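Why our robot club should stay slow

Elīna Jaunzems
2018-04-21

Every spring the same discussion comes back in our student club. Somebody has seen a video from another school, where a robot sorts parts very fast with loud music behind it, and then the question is asked: why are we still practicing with a rack and small cylinders? The competition is in July, and many members think we should prepare a big show. I understand this wish, but I do not agree with it.

I joined the club without any knowledge of robots. My first task was to teach an arm to close its fingers on a small metal cylinder and put it in a slot. I thought it would take one evening. It took me 3 weeks, and in my notebook I wrote down 282 attempts, most of them bad. Sometimes the fingers closed too early. Sometimes the cylinder was turned a little and the slot refused it. I was angry many times, but after this work I could read our program and say which line was responsible for which mistake. Before, I could only press the start button.

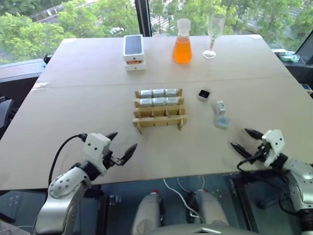 The members who want the show have one strong argument, and I must be fair to it. New students come because of the videos. When we showed our project Trokel at the open day, visitors looked for a minute and walked on to the team with the racing cars. A club without new students will close, and then no one will learn anything, slow or fast.

Still, I believe we can invite people with an honest picture of the work. Let a visitor move the arm by hand and try to place one piece. Most people are surprised how difficult it is, and a surprised person stays longer at the table and asks questions.

My proposal for July is simple. We keep the small task, we do it 200 times before we travel, and we publish the full list of results, with the failures included. If the judges give more points to a faster team, I can accept it. I would be more sorry to come home with a prize for a program which only one of our members can explain.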